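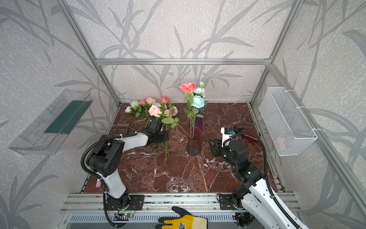 Leaf and grass silhouettes in gray on a mottled off-white wallpaper, with a brown marble tabletop.

Nasturcombe: color and plant words in home decor listings

Version 3. Last edited Mon 10 September.
Maintainer: Stanisława Tomaszewski

What is in it

2,278 product listings for wallpaper, fabric and artificial flowers, taken from 21 online shops. Each row holds the seller's title, the seller's color word, the seller's plant word if there is one, and a plain color and plain plant label added by us. Text only. Prices and shop names were removed.

The original idea, which was not mine, was that shoppers and sellers share a vocabulary and that a table like this could be used to "translate" between shop colors and ordinary ones. I took over the files in March and no longer believe the first half of that. Please read the section on agreement before using the second half.

Files

listings.csv is the main table.
double.csv has the 140 listings that were labeled twice.
dropped.csv lists rows removed since version 2, with a short reason in the last column. Some of the reasons are just "dup" and I can't tell you a duplicate of what.
kindano_map.csv is the old lookup table. Kept so that older scripts don't break. Don't start anything new with it.

Columns

title: as written by the seller, typos included.
color_seller: the seller's word. "Blush", "oat", "storm", "greige" and so on. Lowercased, otherwise untouched.
color_plain: one of our basic color words, or "mixed", or "unclear".
plant_seller: the seller's word, often missing.
plant_plain: rose, fern, grass, leaf (no further detail), other, none.
source_type: wallpaper, fabric, flower.
batch: a or b. Batch a was labeled from the listing photo and batch b from the title alone. Version 1 mixed the two without saying so.

About "botanical"

The word is in a large share of the wallpaper titles and I'd treat it as noise. Sellers use it for a careful drawing of a fern with every frond in place, and they use it for a gray shape that could be any plant with a stem. In the plain column the second kind gets "leaf". We had a long argument about whether "grass" deserved its own label. It got one. I'm still not sure that people labeling from a title alone could tell a grass print from a reed print, and the b rows should be read with that in mind.

"Eucalyptus" is worse. It seems to mean a grayish green more often than it means a tree, so it turns up in both seller columns, sometimes in the same row.

About pinks and creams

Artificial flowers are where the color words come apart. One seller's "champagne" rose is another's "peach" and a third's "nude". Cream, ivory and off-white are used as if they were separate colors, and within a single shop they may be. Across shops I see no pattern at all. 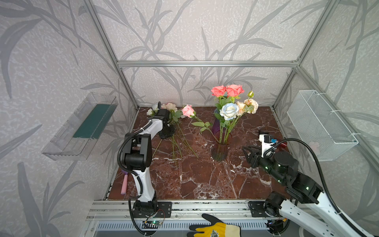
Artificial roses: cream-white, pale peach and light pink.

The old Kindano map claimed to sort this out. It gave each shop color a fixed plain color, and it did so with no "unclear" option, so every doubtful case was pushed into the nearest bin. "Blush" became pink everywhere. Go through the blush rows in listings.csv and see whether you would have made the same call. I wouldn't have for many of them, especially fabrics.

Someone also matched the seller words to the Marchuk paint chart. That column was deleted in version 2 and I'm not putting it back. A paint chart tells you what one paint company calls its paint.

Agreement

The two labelers of double.csv were shown the same listings a week apart from each other and did not talk. They agreed well on green, black and white, and poorly on anything between white and pink. I have left out an overall agreement score on purpose. An earlier one was quoted in a talk as proof that the labels were "reliable," and most of what it measured was that people know what green is. Work out your own from the file, and do it per color.

Also, both labelers read English as a first language. A few of the shops clearly machine-translated their titles ("powder meat rose" was my favorite). No attempt was made to recover the original words.

Cleaning

Omitz was used to strip markup from the titles and to merge near-identical listings. It merges too eagerly. Two wallpapers by the same seller, one with cream leaves on gray and one with gray leaves on cream, have nearly the same title and in version 2 they became one row. The ones I noticed were split again by hand. I don't know how many I missed.

Uses I'd accept

Looking at how shops name things. Teaching a class about messy labels. Testing a spell checker, if you like.

Uses I'd argue with

Predicting what a customer will see when the parcel is opened. Ranking shops by honesty (yes, it was proposed). Anything that says what color a thing "really" is. Photos in listings are edited, screens differ, and half this table was labeled without looking at a photo in the first place.

Changes in version 3

Added batch column
Split wrongly merged rows
"taupe" moved from brown to unclear
Two shops re-collected after their pages changed, old rows moved to dropped.csv

Corrections are welcome as a row number and a proposed label. Please don't send a new color theory.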